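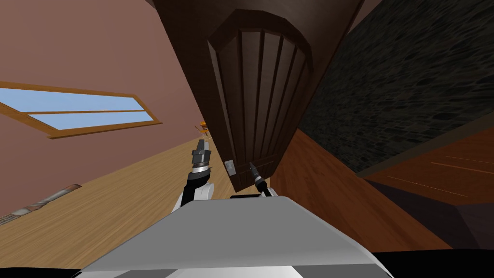
Head camera view, interior door task, Jardine simulation package.

Jardine Door and Passage Package
Supplier: Prirnham Simulation, Jondton office

The Jardine package is a set of simulated household interiors for teams planning the purchase of a two-armed humanoid. It runs door approach, handle contact and passage tasks before any hardware is ordered. Output is used to settle gripper choice, arm reach and camera placement at the budgeting stage.

What the license covers
Interior set: 30 room layouts with hinged doors, windows, fixed furniture and loose small objects
Robot model: torso, two arms, separate gripper model for each arm
Camera: head view, adjustable pitch and roll
Logging: joint positions, contact events, door angle
Seats: 3 named users per license

Mixed gripper configurations
Left and right arms are configured independently. A narrow gripper is normally assigned to handles and switches, and a heavier one to carrying. Buyers who expect to order two identical grippers should run both configurations first. The price difference per arm on the Bamby hardware line is large enough to change the order. 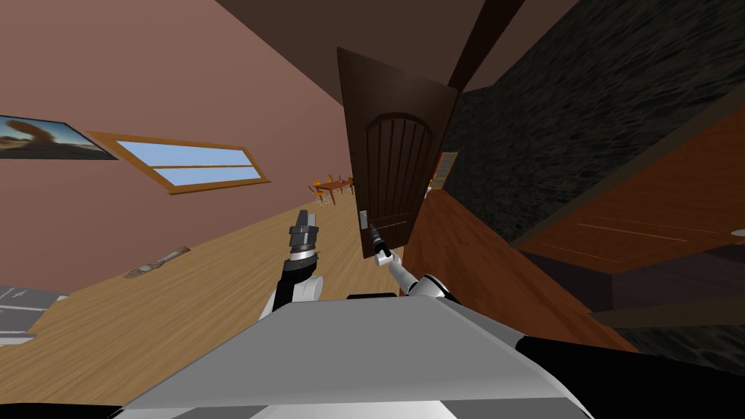 Door tasks are scored on contact position, opening angle and clearance between the door edge and the forearm. Clearance is reported for the full swing. Furniture near the opening is treated as a fixed obstacle and cannot be moved during a run. Floor objects are included in collision checks and can be switched off per layout.

Planning figures
One full evaluation is 534 runs and takes about 929 minutes on a single workstation. Workstation cost is not included in the license. Allow a separate line for storage if camera output is kept; joint and contact logs alone are small.

Site-specific doors can be added from a measured drawing. Supply leaf width, handle height, hinge side and closing force. Drawings received after the December cutoff are scheduled for the following quarter.

Ordering
License terms and quotations: Laimutė Urbonaitė
Custom layouts and door drawings: Austra Kazlauskienė
Quotations list the license, custom layouts and support as separate items. Support may be dropped from the order without affecting the license price.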